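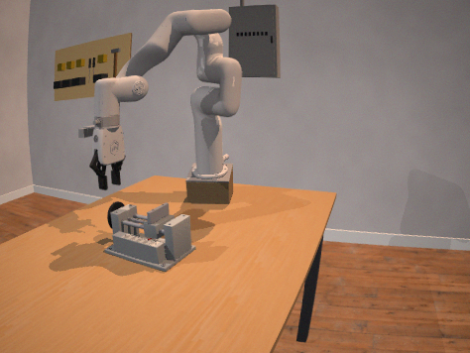

What does a fashion stylist do all day?

I used to think the clothes in magazines just sort of turned up! Then I spent a morning with Mwanahawa Ndung'u, a stylist at a magazine called Mosoti, and wow, was I wrong.

A stylist is the person who picks what goes with what. Before anyone takes a photo, she reads the story idea (the one I saw was "rainy April") and borrows clothes from shops and designers. She had 65 pieces hanging on rails, and only two outfits were going to be in the magazine.

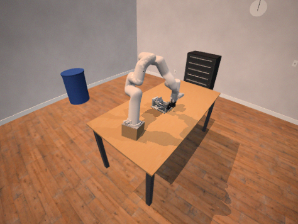
Next comes the trying on. Models are all different sizes, so if a jacket is too big, the stylist pinches it at the back with clips. The camera never sees them — sneaky, right? Shoes get tape on the bottom so they don't scuff, and every shirt gets steamed.

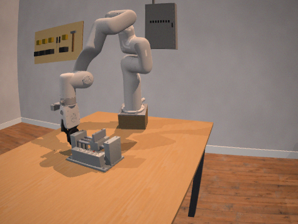
White robot arm reaching over a wooden table

Then everybody looks at the photos on a screen and argues a bit. More scarf? Less hat? I voted for more hat, and I lost.
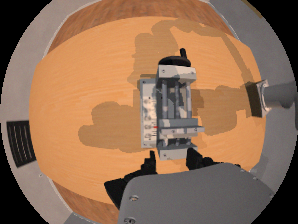
After that, everything gets packed up and sent back, right down to the last sock. If you want to try it yourself, lay some clothes on your bed and make an outfit for a story you like. Mine was for a pirate who's late for school.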